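Nernadstead Workshop Forum > Printing and Fabrication > Fixtures and mock-ups

Dummy motherboard for connector practice: flat or upright, and how thick?

Adel Nasr
Posted 15/02/2022

Looking for comments before I reprint a part that takes most of a weekend.

The part is a plain plate with the layout of a desktop motherboard reduced to its connectors. No electronics, no tracks, nothing that needs to be handled with a wrist strap. It is for practising fitting plugs and modules: line up, seat, pull off, repeat. Real boards are a poor choice because the latches go after a few weeks and then people are learning on something that no longer behaves like the original.

Details of the current version:

Material: grey PETG, matte, printed as one piece
Plate thickness: 3 mm
Perimeters: 5 on the sockets, fewer on the plate
Mass off the bed: 525 g including supports
Fixing: M5 through the back, into nuts in the aluminium slats

The sockets are hollow and print with the plate face up, so the only supports are under the stepped block at the side, where the housing sticks out further than the collar above it. Slot blocks have thin raised rims round a recessed face. Those rims are the first thing I expect to break.

I have it upright at present. The argument for upright is that a board in a tower case is upright, and lining up a plug against gravity is a different job from dropping it in from above. The argument against is that every push goes into the plate as a bending load, and I can feel it give in the middle.

So: thicker plate, ribs on the back, or lay it flat on the bench and stop worrying?

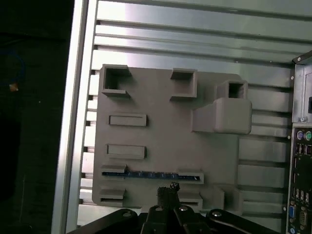 Rangi Katene

Ribs on the back, no question. Doubling the plate thickness costs you a lot of plastic and a lot of time for something a few ribs will do better. Stiffness goes with the cube of depth, so put the depth where you need it and leave the rest thin.

Second point, your slats are already a good backing surface. If the plate is giving in the middle then it is not touching them in the middle. Check whether it came off the bed bowed. PETG that size nearly always lifts at the corners a little, and when you pull the corners down with bolts the centre is left standing off.

Samah Tahiri

Disagree on the ribs. If the back is ribbed it no longer sits flat on anything, and the slats have grooves between them, so some ribs will land on metal and some will land over a groove. You would need to match the rib pitch to the slat pitch, and then the part only fits one wall.

Put a sheet of something flat behind it. Offcut of ply, bit of acrylic, whatever is on the shelf. Bolt through both. Keep the print as it is.

Rangi Katene

That works until someone wants it thinner. Matching the pitch is one measurement with a caliper.

Samah Tahiri

It is one measurement for one wall. We moved ours in September and nothing lined up afterwards.

Adel Nasr

Checked with a straight edge. Rangi is right that it is bowed, and the gap is in the middle. I can slide a feeler gauge in behind the lower slot block but not at the edges. I will try a backing sheet first as it needs no reprint.

Still interested in opinions on upright against flat.

Ismail Kabbaj

Upright, but think about how high it is. If the board is at chest height people lean on it with the forearm, and the load is nothing like the load from pushing a plug home. Ours was on a wall at chest height and the top row of sockets wore out while the bottom row looked new. We lowered it and the wear evened out.

On the rims: a 3 mm plate with thin rims standing on it is asking for trouble along the layer lines. You have printed face up, so the rim is a stack of layers and any sideways knock peels it off at the base. Put a fillet where the rim meets the block. A small one is enough. It will not affect fit because the plug never reaches down there.

Abdelghani Ramadan

I would leave the fillet out and make the rims separate parts. Glue or press them in, and swap them when they go. A one-piece board sounds tidy but it means that a broken rim is a full reprint.

We run ours as a base plate with pockets, and each socket is a cartridge with two small tabs. Takes longer to design. After that it is a short print whenever something fails.

Ismail Kabbaj

And every pocket has clearance, and every clearance moves when you push. A cartridge socket wobbles. A real one is soldered down and does not. If the point is to learn what a seated connector feels like, I would not want any play in the socket itself.

Abdelghani Ramadan

Ours do not wobble. Taper the pocket slightly and tap the cartridge in with a soft mallet.

Ismail Kabbaj

Then how do you get it out?

Abdelghani Ramadan

Hole in the back, push it out with a rod. Which needs access to the back, so I accept it does not suit a plate bolted to a wall.

Adel Nasr

That rules it out for me, or at least means unbolting the whole thing each time. I will keep the one-piece version and add the fillet.

Backing sheet is in. I used a piece of flat acrylic cut to the outline. The give in the middle is gone. There is a slight click when pushing on the stepped block, which overhangs the plate at the right. I think the overhang is the cause, as neither the sheet nor the slats touch it there.

Next question is about the layout. I have the slot blocks and holders in the positions they have on the board I copied, which puts several of them close together. Samah suggested by message that I spread them out. My view is that close spacing is part of the exercise. Fingers do not fit between connectors on a real board either.

For scale, the slotted holders in the row along one edge are the tightest, and the open box ones have plenty of room round them.

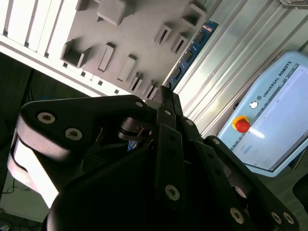
Samah Tahiri

Spacing should depend on who is using it. For a first session I would want the parts well apart, so that a missed plug is a missed plug and does not catch on its neighbour. Then give them the realistic layout later. Two plates, two layouts, same fixing holes.

You also have everything in one colour. I know that is deliberate, but for beginners it is hard to tell a recessed face from a flat one in poor light. A filament change at the rim height would fix that. Pause, swap, carry on.

Rangi Katene

Against the colour change. Real boards have coloured slots but they are not coloured to help you, and the keying is what matters. If they learn to look for a white rim they are not looking for the notch.

If the light is bad, fix the light. A lamp from one side throws a shadow into the open sockets and you can read the depth straight away. Front light flattens everything.

Samah Tahiri

Side light on bright aluminium slats gives you glare. We had to hang a cloth over ours.

Rangi Katene

Move the lamp to the other side, then.

Ismail Kabbaj

Has anyone put a number on wear? The plate is going to outlast this discussion but the sockets will not.

Abdelghani Ramadan

We keep a tally sheet. PETG sockets on ours went 2,000 insertions before the fit was loose enough to notice, with the same plug throughout. The plug was worn too, so I would not read too much into it. PLA was worse, mostly because it went brittle at the corners.

Print orientation made more difference than material. Sockets with the layers running across the direction of travel feel like a file until they bed in. Run a bit of fine paper round the inside before first use.

Adel Nasr

Useful, thank you. I had put the rough feel down to stringing inside the hollow sockets. It may be both.

Is anyone correcting for the first-layer squash on the holes? My M5 holes came out tight on the bed side and I had to open them with a drill.

Ismail Kabbaj

Chamfer the bed side of every hole. Half a millimetre. Costs nothing, and you can leave the slicer compensation alone, which otherwise changes the plate outline as well.

Rangi Katene

Or print them small on purpose and ream. I do not trust a printed hole for location in any case. If the plate has to go back in the same place every time, use two dowels and leave the bolts slack in their holes.

Adel Nasr

Location is not critical for me. It comes down for cleaning and goes back up by eye.

Revised list for the reprint:

Same plate thickness, backing sheet kept
Fillet at the base of all rims
Chamfer on the bed side of the bolt holes
Gusset under the stepped block, tied back to the plate edge
Slower cooling and a brim to keep the corners down
Layout unchanged for now, with a wider version to follow if there is demand

Samah Tahiri

There is demand. Please keep the same bolt pattern on both.

Abdelghani Ramadan

If you do the wide version, could you post the file before you print it? I would like to try it with pockets and cartridges on a bench stand, where the back is open.

Ismail Kabbaj

Run the gusset the full width of the housing. A narrow one in the middle will just move the click to the corners.

Adel Nasr

Noted, full width. File for the wide one will go in the Stundisus folder with the others once the fixing holes are settled.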